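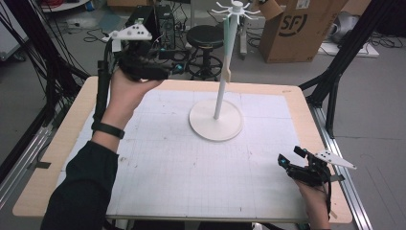
How many demos do I need before a handheld gripper policy does anything useful?

For one short task on one table, plan on a couple hundred clean ones before you judge it, and spend the first day throwing demos away.

Posted in: Teaching by demonstration
Thread started January 2024

delia_ene wrote:
Splitting this off from the hardware thread because my question got buried. I'm teaching a two-arm setup to hang mugs on one of those little mug trees, the kind with a round base and hooks at the top of the pole. I do the demos with tracked handheld grippers, one per hand, no arm involved until playback. I have 729 demos in the folder. The policy picks the mug up nicely, carries it over like a champ, and then pokes the hook with the handle and just sort of hovers there. Every time! Do I need more data or am I doing something dumb?

plilen_brahim wrote:
Probably something dumb, sorry :) I did plenty of it too. Go back and watch your own hands right before the handle goes over the hook. I bet you pause. Everybody slows down there because you're lining it up by eye, and the policy learns that slowing down is the job. When I redid mine I practiced with the recorder off until I could hang a mug in one smooth motion, and only then hit record. Threw out everything older than that.

mo_sqalli wrote:
I'm going to disagree with Brahim a bit. The pause isn't the problem, the wandering is. If you stop dead for half a second you can trim the still frames in a script. What you can't trim is the little left-right searching people do when they can't see the hook past their own knuckles. That goes in as real motion and it comes back out as hovering, which sounds a lot like what Delia has.

Also, are you always standing the tree on the same spot?

delia_ene wrote:
Same spot on the mat, yes, and I turn it a bit between demos. I'm seated when I record, if that matters.

And OK I watched twenty minutes of my own footage last night and it's both. I pause AND I wander. Painful to sit through.

marwa.salem wrote:
Seated is fine if you stay seated. We had two people at Mansour recording the same task, one standing and one on a stool, and the wrist angles were so different that training on both was worse than training on either. Pick one and write it on the wall.

The other thing I'd check is cable drag. If your grippers are wired, tape the cable to your sleeve with some slack at the wrist. I had a run where every single right-hand demo had a tiny tug backward at full reach, and I blamed the tracker for almost 9 days.

ketilsson wrote:
Why not just teleoperate the arms? Serious question. I know handheld is faster but with leader arms you can't record a motion the robot is unable to make. Half of the hovering I've seen in handheld policies was the arm running into a joint limit the human wrist doesn't have. The human did it fine, the arm can't, so it parks itself next to the hook.

mo_sqalli wrote:
Þórey, you say this in every thread, lol

ketilsson wrote:
And I'm right in most of them. Replay ten of her demos straight on the arms, no policy at all. If the replay doesn't hang the mug then 729 demos or 2,368 demos makes no difference.

plilen_brahim wrote:
The replay test is good advice, I'll give you that. I still wouldn't go back to leader arms for this. I used the Arnura ones for all of last May and my shoulders were wrecked by lunch, and you can't feel the handle touch the hook at all. With a gripper in your hand you feel it bump and you correct. My teleop demos of the same task took me three times as long each and looked like I was wearing oven mitts.

marwa.salem wrote:
It depends on the reach. Near the body handheld wins easily. Out at the far corners of the table I've had people lean their whole upper body in, and a fixed arm can't lean. So keep the tree close to the middle and keep both mugs inside a box you know the arms can cover. I mark mine with tape.

delia_ene wrote:
Update! Did the replay thing with ten demos. Six hung the mug. Three of the others stalled with the left wrist folded all the way over, so Þórey gets a point (ugh). The last one just dropped it, no idea.

Plan is to toss everything where that wrist goes past the limit, then record a fresh batch, seated, practiced, no searching around. I'm using the Clorkwood recorder - does anyone know if it can beep when a pose is out of reach for the arm? I'd much rather find out while my hand is still up there than at midnight in the log.

ketilsson wrote:
It can, but you have to load your arm's model file first and set the table height by hand. It's under the session settings, not the device settings. Measure the height from the top of the mat. I used the bare table once and was off by the thickness of the mat in every check.

mo_sqalli wrote:
Don't toss the old ones yet, though. The pickup half is fine, you said so yourself. Cut them at the lift and keep that part.

plilen_brahim wrote:
I'd toss them. Mixed batches bit me twice. But try it Moataz's way first if your disk has room, and post the numbers please, I want to know which of us is wrong.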